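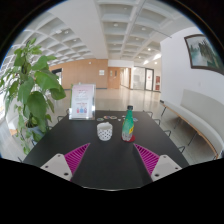 7 min read

Small and flat: the swap table in July

Fri 6 July
Posted by the Jalcombe swap table

Well, we've had another one, and I'm still picking bits of backing paper off my sleeves. If you've not been before, the swap table is an evening in the back half of the Plestach reading room where people bring small flat things and go home with different small flat things. Stickers mostly, but also labels, scraps, cut-outs, tickets, the odd bit of printed tin. The rule is that it has to be flat and it has to fit on your palm. We've had long conversations about fridge magnets and I don't want to have another one.

Notes under the headings, in no sort of order.

The black table

I love this table. We used to have the pale folding ones from the hall, which were fine for jumble but hopeless for anything little and light-coloured. You'd put down a cream label with a thin gold edge and it would simply vanish, and then an hour later somebody would lift their elbow and there it was, stuck to them. On black everything shows up. Even the tiniest pale scrap sits there like a crumb on a best coat.

It does show fingerprints, I'll give you that. I go over it with a damp cloth and then a dry one before we start, and a second time at the end, and I've stopped bothering in between. If you bring a table of your own to the next one (some of you have asked, yes please, there's room by the window) do think about something dark. A plain dark sheet pulled tight would do just as well, though things slide about less on a hard top.

The six at the back

Half a dozen little pieces scattered over the far part of the table, which is how I like a swap to look. I know some people want rows. I've tried rows. Everyone gets shy of rows, they stand there with their hands behind their backs like they're in a museum. Scatter a few about and people start leaning in and pushing them round with a fingertip.

The oval with the green and blue in it is my favourite and I wanted it very badly. I've got a weakness for ovals. They're so much harder to cut than they look, and most of the home-made ones I get given have a flat spot somewhere on the curve where the scissors stopped for a rest.

Next along is the reddish and purple one, with several colours all going at once. I'm told I don't appreciate the busy ones enough, so I'm making an effort. And the round one with the pale middle and the brownish rim, which I keep wanting to call a biscuit! Pale rounds are good swappers. They go with anything, and people who keep albums always seem to have a round gap to fill.

The two tiny pale ones I feel sorry for. Small pale things never get picked first. My advice is to pair them up and offer two for one, and you'd be amazed how quickly they go.

Over by the bottle there's a bluish one with just a touch of red, and bluish is what everybody seems to be after this summer. I've had three messages asking if I have any blues. I had 36 in the tin at Easter and I've been rationing them ever since.

The dotty cup

White, black dots round the lower part, plain band at the top, small handle. I'm including the cup because I get asked about it more than I get asked about the swaps. It's a good size for the table, too, being small. Great big mugs are a menace at a thing like this. You reach across for a label and your cuff catches the handle and that's somebody's whole evening gone.

I did go through a phase of collecting dotted china and I can report that dots kept low down, leaving the rim plain, are much nicer to live with than dots all over. All-over dots make my eyes swim first thing in the morning. I found a set of saucers in Bereck in October that nearly match, and I've been pretending to myself ever since that they match properly.

We do drinks on the table, by the way. There was a long debate over it. I'm on the side of letting people have their cup next to them, because the ones who have a drink to hand stay longer and chat more. If you're worried about your good pieces put them in a sleeve. The clear ones come in packs and I usually have spares.

The green-topped bottle

Tapered, black screw cap, green over the top half and ribbed and clear lower down, with a bit of yellow on the label. Now I realise it isn't a swap, but look at the shape of it. I've had my eye on labels lately, on anything that comes wrapped round something, and I've started to see them everywhere. Ribbed plastic is awkward if you want to lift a label off whole, as the paper (when it is paper) gets little creases pressed into it that never quite come out. I've tried the warm water method, I've tried the overnight method, and I've tried going at it with a butter knife, which I can't recommend.

What I do now is this:

Leave the bottle to stand in warm water, right up over the label, and go and do something else.

Pick up one corner with your nail. If it fights you, put it back in the water.

Peel slowly and keep it low against the bottle. Pulling it up and away is what makes it tear.

Lay it face down on an old tea towel, then a second tea towel over it, then the heaviest book you own. Mine's a road atlas.

Leave it till the next day. I know. Leave it.

It won't work on the sleeve kind that's shrunk on all round, so don't spend your Sunday on it like I did.

That red round thing

By the foot of the bottle, lying flat, partly tucked behind it. A red round is always welcome. I can't get enough red into the tin, it's all greens and browns this year, and a spot of proper red on a black table does cheer the whole thing up.

The stand in the corner

Clear acrylic, see-through base, the sort you slide a sheet of paper into. We used to lean our notices against a jar and they'd curl over by half past seven like tired lettuce. Acrylic stands are a joy in comparison, though they catch every light in the room, so wherever you put one it's going to be shining in somebody's face. Push it to the far corner, turn it a bit, and try it from a few chairs before people arrive.

They scratch if you so much as look at them, so wipe with something soft. Kitchen roll is too rough. I learned that on the first one and it's been cloudy ever since, and now it lives in my hallway holding the bin day leaflet.

Bits and bobs

The Pruitt box is full again. For newcomers, that's the shoebox by the door where you can drop anything you don't want to carry home, and anyone can dip in. It holds 300 or so people's worth of clutter by the weight of it! Please do take a handful next time, children especially.

Albums: somebody left a small one with a stitched spine on the windowsill. It's safe and it's with me. Tell me what's on the first page and it's yours.

If you're bringing things for the first time, bring fewer than you think. I turned up to my first swap with 700 in a carrier bag and spent the evening with my head down sorting, and didn't speak to a soul. A dozen or so laid out where people can see them is plenty. Keep the rest in your bag and top up as they go.

Someone asked whether handmade ones count. Of course they do, I'd much rather have one of yours than another shop one. Just let the ink dry first, please, I've got a purple thumbprint in the back of my album that I'll never be rid of.

Next one's in the same room, same table. I'll bring the blues.

Recent on these pages
Lifting old labels without tears
What's in the Pruitt box? A rummage
Saucers in Bereck and other things I didn't need
Album glue, compared on my kitchen windowsill
Getting to the Plestach reading room from Jalcombe

We use cookies to remember your settings and see which pages get read. By carrying on you agree to this. Change cookie settings | Accept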